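Niltis gripper comparison

The Niltis gripper comparison is a series of trials of hand-held grippers, carried out at the Skilterum workshop by the engineering office Strömberg. Its purpose is to find which type of jaw and grip gives the most useful motion records for teaching a robot arm. The work was started in April by Lovisa Halvorsen, who also wrote the test plan.

Background

A hand-held gripper lets a person perform a task without a robot present. The movement of the tool is recorded and later repeated by an arm. Before Niltis, the workshop used one model only, the Jaton, and its users complained of tired wrists after long sessions.

Method

The operator works with one gripper in each hand. The position of each tool is followed by means of printed square markers, which a camera can recognize from several sides. A session consists of 57 short tasks, among them folding a cloth and moving a cup, and is repeated by five operators. 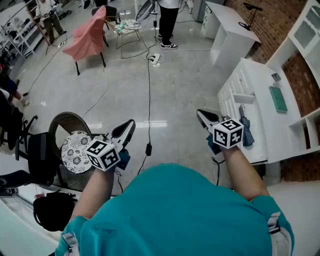 A pair of hand-held grippers with marker cubes, seen from above the operator.

The comparison considers three matters: the force needed to close the jaws, the share of time in which the markers are lost, and the opinion of the operator. Marker loss is greatest when the forearm is turned inward, so the plan asks for a slow turn of the wrist at the start of every session.

Results

Nearly 270 recordings were accepted in the first round. Jaws with a soft tip held thin objects better, but they wore out sooner than the hard ones. Ebbe Hellström, who replayed the recordings on the arm, found that a lighter handle gave smoother paths. The second round uses the same tasks with a shorter handle, and its results are not yet published.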